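**Orange bottle multipacks – is anyone saving anything?**

**tinlid_2234** – 8/18/22

Plenby have started doing their orange bottles in the yellow bag again and everyone at work is acting as if it's a bargain. I'm not convinced. I bought 2 bags last month and by my sums I saved less than the bus fare. Has anyone compared them properly with buying singles?

**moss_and_gravel**

I've been buying them since November. Cheaper per bottle where I am, but only if you get the 600 ml ones. The small ones are a con.

My gripe is the bag. It's meant to tear along the top and it never does. I end up with a big flap of yellow plastic and bottles rolling off the worktop.

**tinlid_2234**

Cheaper per bottle according to the shelf ticket, or did you work it out? Our Feller had the ticket wrong for weeks. They'd divided by the wrong number of bottles and no one on the till cared.

**moss_and_gravel**

Worked it out. I'm not daft.

**quarterpast**

You lot are opening them wrong. Lay the bag flat on the table, slit it down the long side, open it out and leave the bottles lying on it. Then pick them up one at a time and check each cap before it goes in the cupboard. The bag stays under them and catches any drips.

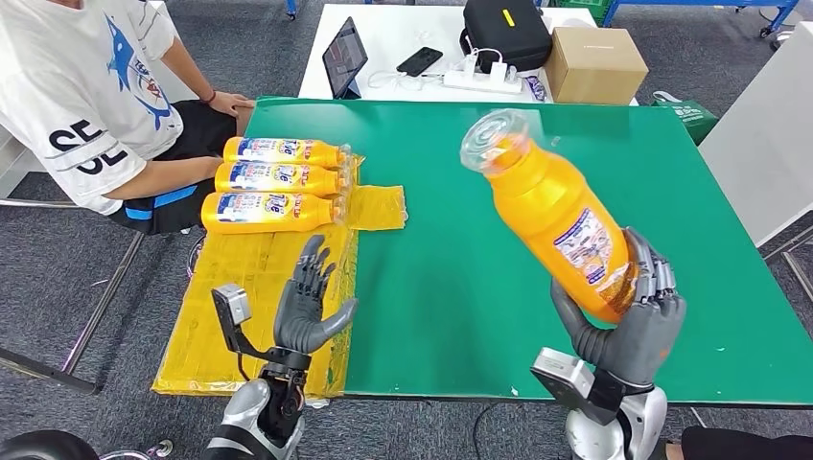 I do it that way every time and I haven't had one on the floor yet. Caps all facing the same way too, so a loose one shows up quickly.

**tinlid_2234**

Who checks caps? Is a loose cap a real thing or something you read on here?

**quarterpast**

I've had two. Sticky shelf both times. Suit yourself.

**Begović_fan**

Two out of how many though? If you've been through 20 bags that's nothing, and you've spent your evenings squeezing lids.

Also lying them down is asking for trouble. Stand them up. A bottle has a flat bottom for a reason.

**quarterpast**

They stand up in the cupboard. I'm talking about while you're unpacking. On a wobbly folding table they go over like skittles if you stand them.

**Begović_fan**

Get a better table then.

**moss_and_gravel**

I tried the long side cut just now and it does open flatter, I'll give quarterpast that. Still not sold on the cap business. And mind the scissors, I nicked a label.

**oldbiscuit**

Has anyone had the Stunder ones? Same sort of orange, half the fuss, come in a cardboard tray. My sister swears by them but she swears by most things.

**tinlid_2234**

Tried them. Tray went soggy in the boot and they taste of the tray. Nothing I've read so far makes me think the bag is worth it either – a tidier way of unpacking isn't a saving. I'll go back to singles until someone posts a receipt.

**moss_and_gravel**

Receipt's in the recycling. I'll keep the next one.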